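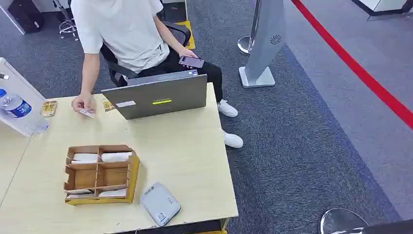
Chores at the bench: sorting small things

Fluvlow keeps a running gallery of tasks that a household or a small shop would want done and would pay somebody else to do. The question in every entry is the same: can a machine do this yet, at a speed and error rate a person would put up with? Kitchen work has its own pages. This one covers desk clutter, meaning cards, packets, paper and the box they are supposed to end up in.

Text by Nouhaila Lahlou. Task notes by Magdy Benkirane.

Cards

A card is a poor object for a machine. It has almost no height when it lies on a table, so the fingertips have to get under an edge or drag it to one. Once it is up, the grip is the easy part. A thumb on one face and fingers on the other will hold it at nearly any tilt.

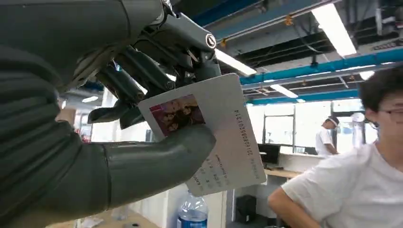 Page last changed: November, 4:30 p.m. Monday

White card with a small color photo and a long printed number, held between thumb and fingers. The number runs along the long edge, so software that reads it has to rotate the image first. Small print is a separate problem and usually needs a second look from closer in.

Our working rule for handover desks and lost-property counters: 27 cards out of 30 picked up on the first try is good enough to leave running with a person nearby. Anything lower and the person is doing the job. Sanaa Kabbaj disagrees and wants 30 out of 30 for anything with a name on it. Her comment stands on the Clurkunix page.

Boxes with dividers 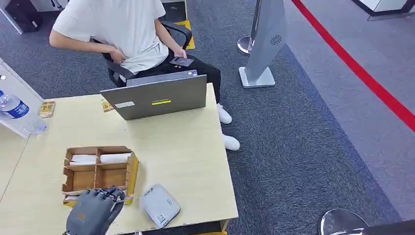

Putting things away is harder to score than picking them up. A sorter at the Ashour parts shop in Keketcombe handles 400 small items in a shift, and its faults are nearly all at the divider: an item lands across two cells, or a knuckle catches a wall and shifts the whole box. The box on this table has thin slotted dividers and white rolled items in its top row, with the hand spread over a front corner. Reaching in from that corner leaves the far cells for last, and the fingers must clear each wall on the way. A heavier box would help. So would a strip of rubber underneath, which costs very little and is missing from most benches we visit.

Current rating for this chore: 2 on our scale, "works with supervision." Folding paper to fit a cell is not rated. Houda El Fassi has the draft criteria, and corrections should go to her before the next update.

Next in this series: cables, then bottle caps.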